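Cemotthorpe plans to shorten wait for disability payments

The Cemotthorpe town council will vote in April on a proposal to change how injured municipal workers apply for long-term disability payments. Under the current rules, an applicant has to be examined by 2 separate medical boards before the first payment is made. The draft would leave one.

The sponsor of the measure, who represents the Mivell ward, spoke with us at the ward office. "A road worker with a crushed hand files with the first board, waits, and then files the same papers with the second," the sponsor said. "The second board almost never changes the finding. It only adds 3 months."

According to the sponsor, 400 former employees receive the payment now, and the rules have not been revised since the benefit was created. The draft also lets a spouse or adult child file on behalf of a worker who is in the hospital. 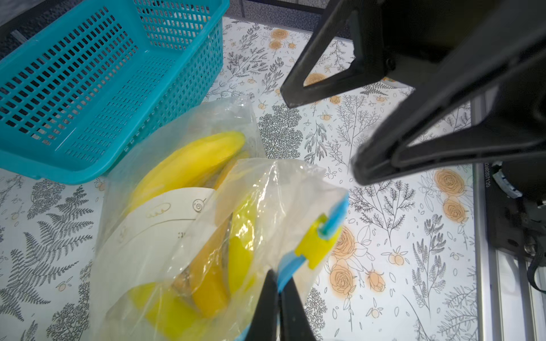 Leblanc objected that a single board would leave applicants with no one to turn to after a refusal, and asked that the right to a second examination be written into the text. The sponsor agrees in part. "If you are refused, you should be able to ask for another board – I will put that in. If you are approved, there is no point in being examined again."

Cost was the other question. The sponsor expects a small increase in the first year, when pending cases are paid sooner, and no change after that. The monthly amount stays at $300 for partial disability. "We are not touching the amounts in this bill. That is a budget matter and it will be argued separately."

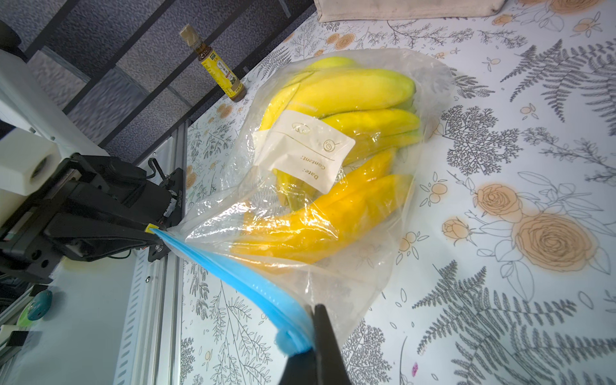 Ritach

Asked whether cases already in the system would fall under the new rules, the sponsor said they would, provided the first board has issued its finding. Applicants would not have to file again. The benefits office would notify them by mail and start payment from the date of that finding.

The draft is open for written comment at the town clerk's office. The sponsor said the section on family members may still be reworded before the vote – the legal department wants a clearer list of the documents a relative must bring.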